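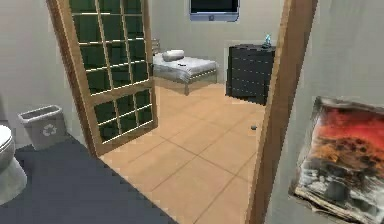
Bralico Introduces Menon Interior Finishes for Rental Homes

Press Releases | Home & Building

2025-11-15 | By Bralico Press Office

Bralico, a supplier of interior finishes to the residential building trade, today announced the Menon collection, a range of water-based coatings and wood oils developed for owners and managers of rental housing. The collection will be available to trade customers through the Turkero distribution network beginning in April.

Menon comprises 16 wall colors and three clear finishes for interior wood. Each wall color is supplied in a single washable sheen, so that a property manager can repair a damaged area from stored paint without repainting the full wall. The clear finishes are intended for doors, window trim, tabletops and other wood surfaces that receive daily handling.
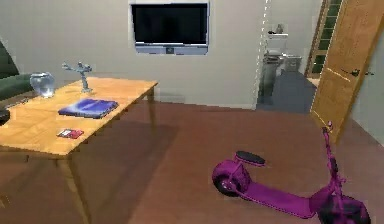 Honey-colored wood tones remain a popular choice for living room furniture.

The company began work on the collection after reviewing maintenance requests from its existing housing customers. Many concerned small repairs between tenancies, when time on site is limited and the original paint color is often not recorded. Every Menon container carries a removable record card on which the room, color and date of application can be entered and kept with the property file.

Menon products were applied in 500 rental units before release. Comments from painting crews led to changes in the container lid and to a revised set of printed instructions, now supplied in English and Spanish.

Trade customers may order sample sets through any Turkero branch. Training sessions for painting contractors will be held at the Bralico facility in Vameck, with space for 15 participants per session. Registration is handled by the company's trade services desk.

About Bralico
Bralico manufactures paints, wood oils and related interior products for builders, contractors and housing providers. The company is headquartered in Vameck.

This site uses cookies to improve your visit. By continuing to browse, you agree to our cookie policy.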